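**Stores and benches: divided boxes for small parts**

The open-topped box with card dividers has replaced the mixed tub on the shared tables at Clomthorpe. The tubs were cheap and held a lot, but anything under 20 mm went to the bottom and stayed there. A stock check in April found 818 loose items across the Gevside shelving, most of them in tubs whose labels described something else. The notes below cover how the new boxes are set up, filled and returned.

**The box**

The outer tray is brown corrugated board, folded and left without a lid. The dividers are strips of the same colour, slotted halfway through and pushed together to make a grid. No glue is used on the grid, so it lifts out in one piece for cleaning. If a strip has gone soft at the slot, replace the strip and keep the tray. Spare strips are in the Arabzadeh cabinet, second shelf, sorted by length.

Do not cut a divider down to make a larger cell. Remove the whole strip and leave the row open. A cut strip no longer braces the ones crossing it, and the grid leans within a week or so of normal use.

Trays are not to be stacked when filled. The walls will carry the load, but the upper tray settles into the lower one and bends the tops of the dividers. Empty trays may be stacked up to nine high.

**What goes in**

One kind of item to a cell. Wrapped packets stay wrapped, with the printed side up. Flat items lie flat on the cell floor; stood on edge, they slide under the divider and turn up in the next cell. Anything heavier than 900 g in total should go in the plastic drawers under the window, as the board floor sags in the middle when the tray is lifted by its ends.

Liquids, greasy parts and anything sold by the metre are excluded. So are blades, including wrapped ones.

Empty cells are acceptable. Several people have asked whether a half-filled tray should be merged with another. It should not. The position of a cell is what the Clendura list refers to, and a merged tray has to be entered again from scratch. Salamatu Adeyemi keeps the list and would prefer to be asked before anything is moved between trays.

**Numbering**

Cells are numbered from the near left corner, left to right, then back a row. The near side is the long side with the tray label on it. Earlier trays were numbered from the far left, and two of these are still in circulation; both have the old numbers crossed through in pencil on the outer wall. Please use the list for these and ignore the pencil.

Write nothing on the cell floors. Ink shows through when the contents change, and a struck-out part name under the wrong part has already caused one incorrect order.

**Table layout**

The tray goes at the front of the table, with the long side parallel to the edge. A laptop, where one is needed for the list, goes behind it towards the person doing the entries. This leaves the tray open from the near side and keeps the screen out of the way of hands. Power adapters should sit at the back corner. Leads may cross the table to the side of the tray but should not pass over it or underneath it, as a lead under the board tips the tray and small items move to one end of their cells.

Coats and spare cloths are best kept off the tabletop while a tray is open. Fibres collect in the slots.

Where two people share a table, one handles the items and the other makes the entry. The item is read out, entered and then placed, in that order. If the label cannot be read, it goes into the query envelope and the cell stays empty until it has been identified.

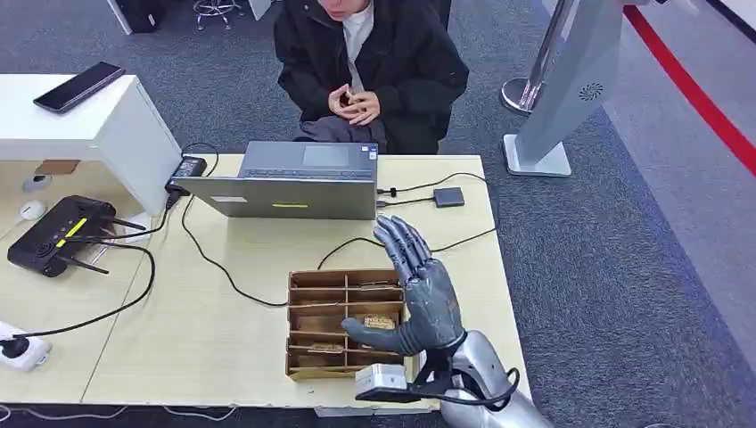

**Returns**

Trays go back to Gevside by 4.30 pm. Leave the grid in place, with the label side facing out. A tray with a torn outer wall should be emptied into envelopes marked with the cell numbers and left on the returns shelf. The flattened board can go in the ordinary card recycling once the label has been peeled off.

Requests for further trays should state the number of cells needed and the largest item to be stored. Outer dimensions are not required.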